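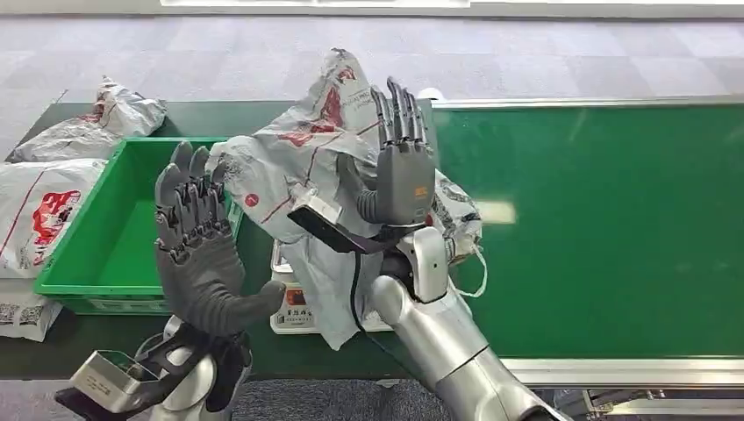 이 데이터 카드는 Tultonura 소포 접수 라인에서 모은 작업 기록을 다룬다. 납품사인 Plongate는 소개 자료에 "사람의 부담을 덜어 준다"고 적었는데, 우리가 기록을 정리하면서 확인하고 싶었던 것은 누구의 어떤 부담이냐는 점이었다. 흰 비닐 택배 봉투가 작은 저울을 덮고 앞으로 늘어져 있으면 무게를 재기 전에 모양부터 잡아야 한다. 상자라면 없었을 손질이다. 다섯 손가락 로봇 손이 그 일을 맡더라도 봉투가 구겨져서 들어온다는 사정은 그대로다.

홈 > 자료실 > 작업장 자동화 > Petrenko 접수 라인

# Petrenko 접수 라인 데이터 카드

최종 수정: 2020년 3월 18일
인쇄하기 | 이메일로 보내기

## 개요

- 에피소드 수: 400
- 작업대: 4
- 참여 작업자: 12명
- 작업: 봉투 집기, 저울에 올리기, 컨베이어로 넘기기
- 정리 도구: Janeo

에피소드 하나는 봉투 하나에 해당한다. 중간에 사람이 손을 댄 경우도 지우지 않고 `intervention` 항목에 표시했다. Plongate 쪽에서는 이런 에피소드를 빼자고 했으나 받아들이지 않았다. 빼고 나면 성공률은 보기 좋아지겠지만 현장과는 다른 숫자가 된다.

## 필드

`episode_id` 에피소드 번호
`station` 작업대 번호
`item_type` 봉투, 상자, 기타
`weight_ok` 저울 값이 안정되었는지 여부
`intervention` 사람이 개입했는지 여부
`note` 작업자가 직접 쓴 메모. 비어 있는 것이 많다.

## 작업자에게 달라진 점

도입 전에는 한 사람이 봉투를 집어 재고 넘겼다. 지금은 같은 사람이 기계가 멈추기를 기다렸다가 봉투를 펴 주고 다시 시작 버튼을 누른다. 손목은 덜 아프다는 메모가 있다. 지루하다는 메모도 있고, 교대 시간 8시간 내내 화면을 봐야 해서 눈이 더 피곤하다는 메모도 있다. 직무 이름은 "접수원"에서 "라인 감독"으로 바뀌었지만 임금표는 바뀌지 않았다.

인력 감축 계획은 없다는 설명을 들었다. 문서로 받은 것은 아직 없다.

## 한계

- 봉투 위주로 모았다. 무거운 상자는 거의 없다.
- 대기 시간은 기록하지 않았다. 사람이 기계를 기다린 시간을 알고 싶다면 이 자료로는 부족하다.
- `weight_ok`가 참이어도 봉투가 저울 밖으로 늘어진 채 잰 값일 수 있다. 요금 계산의 근거로 쓰지 말 것.
- 비교할 만한 도입 전 기록이 없다. "생산성 향상"을 이 자료로 주장할 수 없다.

## 이용 조건

연구와 노사 협의 목적의 이용은 자유롭다. 개별 작업자의 속도를 평가하는 데 쓰는 것은 허용하지 않는다. 대기 시간 항목은 6월 판에 넣을 예정이며, 필드 이름은 그때 바뀔 수 있다.

이 사이트는 방문 통계를 위해 쿠키를 사용합니다. 계속 이용하시면 쿠키 사용에 동의하는 것으로 간주합니다.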